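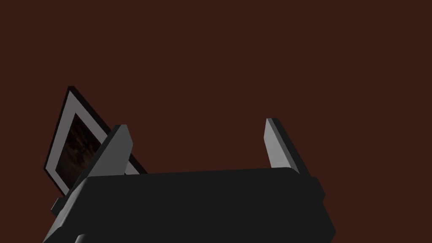
Gavside Boards > Cells and Tooling > Simulated cells
Wrist view sits too low after tool swap, Gratholm cell

lsobczak
We run the Gratholm tabletop cell in Cestis with the Tehrani two-finger gripper. In November I swapped the old gripper model for the newer one and since then the wrist view has been off. The palm housing takes up too much of the bottom, and when the arm is turned toward the wall the top edge of the palm has a slight tilt to it. The left fingertip also sits a bit lower than the right one.

Joint values read back fine. Both fingers report fully open. Control loop is at 100 Hz, same as before. I haven't touched the arm.

Do I move the camera or is something wrong with the tool?
Leszek Sobczak

pepperjack
Move the camera. Every tool swap does this. Raise it, pitch it down until you like what you see, save.

orla_mm
I wouldn't start with the camera. If the tool frame is rotated a degree or two at the flange, the camera will be rotated with it, and you'll be hiding one error with another. It will come back when you try to place something.

pepperjack
He said joint values are fine.

orla_mm
Joint values don't tell you where the mesh is hung. The arm can be perfect and the gripper still be bolted on crooked, same as on a real flange.

lsobczak
The camera is a child of the palm, not the flange, if that matters.

orla_mm
It matters. If it's a child of the palm then a crooked flange mount turns the camera and the gripper together, and the fingers would still look even to each other. So I take back part of what I said. Uneven tips with the camera on the palm means the camera is rolled relative to the palm, or one finger is hung wrong, or both. Check them in this order.

1. Home the arm and open the gripper all the way. Write down the opening. Ours is nearly 40 mm off the printed value in the old config file, so don't go by that file, go by the joint limits.

2. Park over the table with the fingers open and pause. You want a wide gap with plain tabletop behind it so you can see both inner faces. Don't judge it against objects, they are all at odd angles from that close. Don't judge by shading either. One finger can come out light and the other dark just from where the light is.

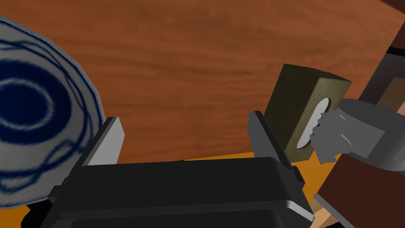 3. Turn on the collision shapes and compare them to the visible fingers. If a shape and its finger don't line up, the finger origin is wrong. Fix that before anything else.

4. Check the camera roll against the palm. Set it to zero and look again. If the tips come level, you're done with roll.

5. Only now change camera height and pitch. Small steps, and reload the cell each time. Cestis keeps the old pose until you reload.

6. Save the tool under a new name. Don't overwrite the one that shipped.
Orla Mac Mathúna

pepperjack
That's a whole afternoon for a camera that is slightly crooked. If the policy only ever trains on that view it will learn the view.

tworowsdown
Until somebody mixes old and new recordings. We did that. 3,813 episodes, and the last 398 had a different camera pose because one person "just nudged it." We threw those 398 out.

pepperjack
Fair enough on mixing. I still say leave it alone if you are starting fresh.

lsobczak
Did the list. Step 3 was clean, both collision shapes sit right on the fingers. Step 4 was most of it. The new tool file has a roll value on the camera that the old one didn't have. I zeroed it and the tips came level when I parked over the table.

I have not changed height or pitch yet. The palm is still big at the bottom and the rim of it covers part of whatever is low in the gap. See below, taken near the table edge. 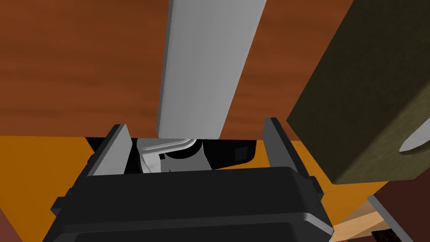
Gripper open, dark object low in the gap and partly behind the palm rim.

orla_mm
Yes, you lose the near side of it there. I would bring the camera up a little and leave pitch alone. If you pitch it down you get more palm.

pepperjack
Or pitch it up.

orla_mm
Then you lose the tabletop closest to the fingers sooner. Depends on what he picks.

lsobczak
Mostly small things off the table. I'll try height first and leave pitch where it is.

tworowsdown
Does the roll value come from the Tehrani file or did Cestis write it on import? I have the same tool and mine is zero.

lsobczak
Not sure. I imported it twice because the first one failed on a mesh path. I'll do a clean import and diff the two files.

orla_mm
Post the diff if it shows anything. Ours was imported a while back and I'd like to know if I have to recheck it.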